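Gold trim furniture: does it ever pay to buy the whole set?

posted in Living Rooms, 2024-03-16

jandis_fan
We're moving in April and my wife wants the Rorkura set. Sofa, coffee table, glass-door cabinet, all matching. The store wants 3266 for the three pieces and swears it's solid wood. Anyone own it?

plainpine
"Solid wood" in a showroom means whatever the salesman needs it to mean. Ask him to write it on the receipt and watch his face.

stara2161
I paid 2000 for a sofa and table in that style from Lai. Sofa is fine. The gold paint on the table is another story. It rubs off wherever people put their knees, and you can't touch it up without it looking like a school project.

jandis_fan
Knees? The trim is on the side of the table.

stara2161
Yes, and where do you think your knees go when you sit on the sofa?

oldsprings
I'd take that with some salt. My mother's table had painted trim and it outlived two carpets. People scrub it with spray cleaner and then blame the paint.

My own room is the full treatment: damask sofa, curved legs, gold swags, the lot. I'm still not sold on buying it as a set.

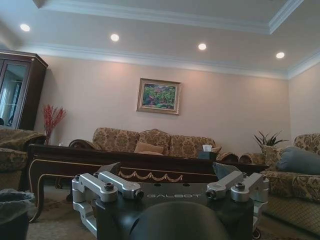
The sofa earns its space. Gold and brown hides plenty, and a plain tan cushion calms the pattern down. The table I'd skip if I did it over. A glossy top shows every fingerprint, so it ends up as a stand for the tissue box and you spend your life wiping it. Glass cabinet doors are the same chore standing up.

plainpine
So you agree with me.

oldsprings
No. You think it's all junk. I think one piece out of three is worth the money.

lowboy_lou
Cabinet is the best of the three if you ask me. Dark wood against a pale pinkish wall looks warm. Against white it looks like a funeral home.

plainpine
It looks like a funeral home against anything.

jandis_fan
They'll take 100 off if I skip the cabinet. That's a joke, right?

stara2161
That tells you what they think the cabinet is worth. Pull a drawer out and look at the back of it before you pay for anything.

jandis_fan
Going back with a flashlight. Wife is not amused.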